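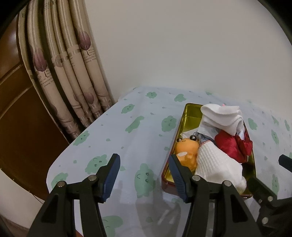 Wing-sze Tse wrote to us in April that her street fair had rain from noon until the last band, and the Produlier stall tent stayed up the whole time, but she would like longer straps for the side walls. We now pack the longer straps with every tent.

Produlier stall tent, for fairs and town festivals

The Produlier is made for food stalls, ticket desks and small craft stands. Two adults can open it in 12 minutes. The legs have 4 height positions, so it can stand on a sloping street or at the edge of a grass field.

What you receive
Frame with roof cover
Three side walls and one half wall with a counter
Straps, pegs and a carry bag
Weights are sold separately (see Trerkine weights)

Hire or buy
Hire for one festival weekend: £64
Extra day: £12
Deposit: £136, paid back when the tent returns clean and complete

Please order early for the summer months. Many towns hold their festivals in the same weeks, and our store at Grurkadano is not large. Collection is possible from 8 in the morning. Delivery can be arranged, but we ask for a street address - a field name is difficult for our drivers.

Using it at an event
Do not cook with open flame under the roof cover. For frying and grilling, choose the Rimkutė model, which has a higher roof and an open back. On paved squares pegs cannot be used, so you need one weight for each leg. Take the side walls down in strong wind.

If the roof cover is packed wet, open it again the same evening and let it dry. We do not repair mould stains.

Questions about hire: Eskil Dahlgren
Questions about spare parts: Pin-yu Lo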